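Planning the Second Cell: A Conversation on Equipment Budgets at Girkmont

June
By the Staff of the Heiskanen Review

The automation laboratory at Girkmont occupies the ground floor of a former printing works in Gurnisport. For the past two budget cycles its equipment planning has been the responsibility of a single program manager, who spoke with the Review shortly after the laboratory's latest capital request was approved. By agreement, the manager is identified by title only.

The request covers a second two-arm work cell for handling food items and tableware. The manager was careful to describe how the figure was reached. "We began with the work and priced backward from it," the manager said. "The earlier request started with a catalog. We bought arms with far more reach than the table required, and we paid for that reach again in floor space."

The first planning document listed 313 separate line items. Of these, 133 were fasteners, brackets, and cable parts, most of which had been left out of the previous budget entirely. The manager regards that omission as the most costly error of the earlier cycle. "An arm arrives on a pallet and everyone is pleased. Then you find there is nothing to bolt it to, and the rail has a lead time of its own."

The laboratory obtained quotations from three suppliers before settling on Bulby, a regional integrator, for the enclosure and mounting work. Price was considered, but the manager placed greater weight on the terms for spare parts. Bulby agreed to hold replacement finger plates and cable sets in stock for the length of the service contract. The arms were purchased separately, under the laboratory's own account.

Asked how working hours entered into the plan, the manager referred to the log kept for the first cell. It showed more than 705 hours of operation before the first major service. "That number told us what to set aside for maintenance. Before we had it, the maintenance line was simply a percentage, and I could not have defended it in a meeting."

The log also recorded the causes of lost time. Cable wear appeared more often than motor faults. Gripper changes took longer than expected, in part because the tools were stored across the room. The new budget therefore provides for storage within reach of the cell, a modest cost that had been struck from the previous request at the final review.

Consumables received their own heading for the first time. The laboratory had been drawing on general supplies for plates, baskets, and the items to be handled, and the expense was not visible in any report. The new plan allows 200 such objects per year, with fruit and dishes listed separately. "It is a small amount of money," the manager said. "The difficulty was that it belonged to no one, and so the work would stop while somebody looked for a purchase code."

The choice of objects has a bearing on the equipment as well. Smooth fruit, fruit with leafy tips, and shallow plates each ask something different of a gripper, and the laboratory wished to avoid buying a separate tool for every case. The plan provides for two-fingered grippers throughout, with an allowance for trial finger plates. 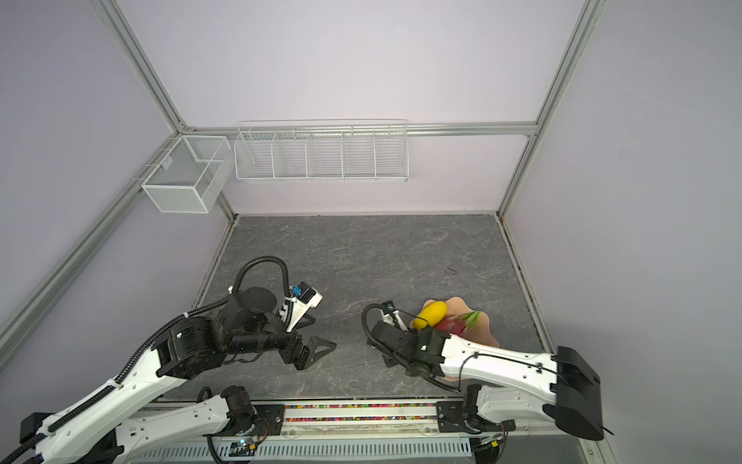

Fruit handling at the two-arm cell, with a mango-shaped piece gripped while resting on a dragon fruit on a scalloped plate.

The manager expects the enclosure to outlast the arms. Aluminum extrusion was specified for that reason, and panels may be replaced one at a time. The wall panels were budgeted on a longer schedule than any other part of the cell, apart from the work surface.

On the matter of advice to other institutions, the manager was brief. "Ask for the delivery dates in writing, and ask who will be present on the day of installation. We lost three weeks over a power outlet."

Installation is to begin once the floor has been inspected. The manager has asked that the remaining contingency be held until the first service is complete.

Comments

gantry_mike: Same experience with brackets here. Our cable parts went over budget two years in a row.

Reader in Purchasing: Did the Bulby contract include training, or was that quoted separately?

tmw: Would like to see the hours log published. A flat percentage for maintenance is still the rule where I work.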